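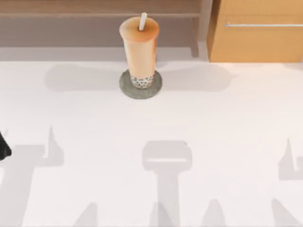 Tips for sim tabletop tasks, kitchen set. Last cleanup Jun 10, 2025. Add yours at the bottom, keep it short.

**Shadows**

- White table + overhead light = arm shadows all over the work area. Your segmenter will call them objects. Train with shadows on, test with shadows on. Don't just turn them off in the renderer and call it fixed – Zulkifli did that in October and we lost a week.
- Quick check: mask by depth first, color second. A shadow has no height.
- Soft shadow edges fool the edge detector worse than hard ones. Blur the input a little before thresholding.

**Drinks with a straw**

- The straw is not the top of the cup. Planner takes the highest point of the bounding box, so the approach height comes out too high and the fingers close on nothing. Fit the cylinder to the walls, clip anything thin sticking up.
- But keep the straw in the collision model!! Clip it for the grasp only.
- Tapered cups: grip below the middle, go slow on close. Wider at the top so a low grip won't slide out as easy.
- Boba cup specifically – dark pearls at the bottom, light tea over them. Color clustering splits it into two objects. Merge any clusters that share an axis.

**Coasters**

- Decide in the task file if the coaster moves with the cup or stays. Write it down. Half the "failed" runs Ayane went thru were fine, the success check was just looking for the wrong thing.
- Coaster is wider than the cup base, so footprint from the top view comes out too big. Use the cup radius at grip height.
- Set the contact margin before you spawn the cup, or it jitters on the first few steps. Let it settle 32 steps then start logging.

**Two arms**

- Give each arm a side. Middle strip is shared, needs a lock. Takgate planner has one built in but it's off by defualt.
- Park the idle arm high, out of the camera if you can. A finger poking in at the edge is enough to throw the tracker.
- Replan every 12 steps near the cup, every 230 in free space. Less than that and Brellar just chokes.

**Background furniture**

- Shelves and cabinets behind the table: crop to table before detection. Wood tones close to milk tea color, you'll get ghosts.
- Randomize the wood color anyway.

**Before you go home**

- Save the seed. Save the seed.
- Run 4 seeds minimum before you tell Hatsue it works
- Close the viewer, it holds the GPU

Grasp config questions go to Salamatu.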